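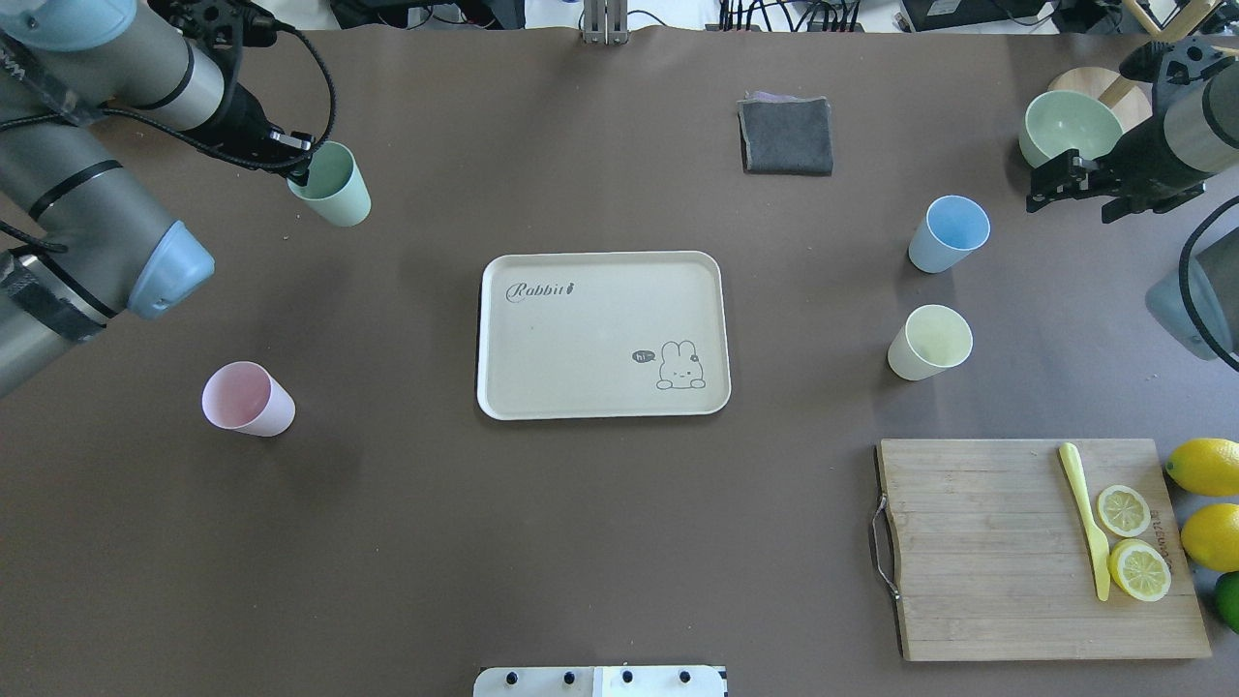 Page 8 of 100

Koseo Community Help > Automation at Home and Work > Rules and Good Practice

Two arms, one table: what house rules do you use?

Posted by benchtop_belthorpe
February 29, 2024

Hello all! We've got a pair of arms going at our makers' space in Belthorpe and I'm having the time of my life with them. The job is laying a table: coloured plastic cups and a bowl, and a cream tray with a rabbit on it which everybody wants to take home. We'd like to add the cutting board and the lemon slices once the cups are going well.

My trouble is the rules. At present we have a sheet of paper that says BE CAREFUL, and underneath it somebody has written "and tidy". I'd like something better before we open the sessions to new members in April. What do you write down? I'm thinking of who may stand where, what has to be checked before power goes on, and whether both arms should ever be allowed over the middle of the table together. Do you treat small arms like these the same as big ones? And does anyone have a good way of recording how the table was set out, so that another person can put it back the same?

Happy to hear from people with very different kit. I've read the maker's manual twice and it is good on bolts and thin on people.

hayes_road_robots

Lovely project, and a good moment to be asking! We run a similar table at Hayes and our sheet has grown to 2 pages, which is as long as I'd let it get.

Start with the manual and a written risk assessment for your own set-up. The published standards for industrial robots are worth borrowing from a library if you can, even for little arms, as the thinking carries over very well. Small arms can still pinch a finger, and what matters is the whole job, including whatever the gripper has hold of. A plastic cup is one thing. A knife is another, even a plastic one, so ours has its own line on the sheet and only comes out when the task calls for it.

Our before-power list goes like this:

Walk the cables from end to end. Any loop hanging off an arm gets looked at with the arm moved slowly to its furthest reach.
Check tape. We allow it for holding a cable tidy and never for holding a part on.
Press the emergency stop and see that it works. Everyone present must be able to reach one.
Clear bags, drinks and sleeves from the table.
Say "going live" out loud and wait for an answer.

Hands stay off the table while the arms have power. If a cup falls over, stop first, then reach. People find this slow for a week and then they do it without thinking, it's great to watch.

On the middle of the table: we split ours into a left side, a right side and a shared strip, and only one arm may be in the strip unless the task has been run at low speed first with somebody on the stop. For you the tray would be the obvious shared bit.

For setting out, take a photo from the same spot each time and write a short list to go with it, colours included. Loose fruit rolls, so put it down last. And do write down which way up the bowl goes!!

skundport_sue_the_cat

we just put masking tape crosses where the cups go. works fine. never bothered with standards, its only a hobby

hayes_road_robots

Tape crosses are a brilliant idea and I'm pinching that. I'd still do the risk assessment, hobby or no hobby, especially with new members coming in. It took us one evening and a packet of biscuits.

benchtop_belthorpe

Thank you both, this is exactly what I was after! Crosses and the shared strip are going in straight away, and I've started a fresh sheet with the before-power list at the top. I'll post our version when the others have finished scribbling on it.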